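Unit 4: Moisture Loss and Staling in Baked Goods

Staling and drying are separate processes and should be graded separately in the lab write-up. Drying is the loss of water from the product to the air. Staling is mostly a change in the starch: amylopectin, disordered during baking, slowly returns to a more ordered form, and the crumb firms. A loaf sealed against all water loss will still go stale.

Water also moves inside the product. Fresh crumb holds about 40 percent water by weight, and the crust much less. Over the first day water migrates outward, so the crust turns leathery while the center firms.

Temperature matters more than most students expect. Starch recrystallizes faster at refrigerator temperature (4 C) than at room temperature. Freezing nearly stops it, provided the product passes quickly through the range just above freezing. Reheating reverses part of the firming - the effect is short, and repeated reheating costs water each time.

Packaging controls drying only. Paper passes water vapor freely and keeps a crust crisp at the expense of the crumb. Plastic film holds vapor in, softens the crust, and raises the risk of mold. For the Brurnton exercise, record the wrap type and the storage temperature for every sample.
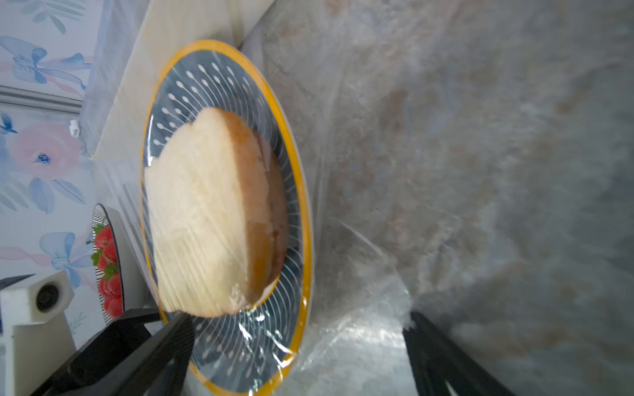 Plate covered with cling wrap, crumb face exposed under the film.

One reader of the Nelitz edition of these notes objected that film should be ruled out for crusted loaves, as the softened crust gets scored as staling by untrained panels. The objection is fair. Score crust and crumb on separate lines, and press the crumb at the center of the slice, away from the crust.

Reading for next time: Domański handout, sections on emulsifiers and enzymes.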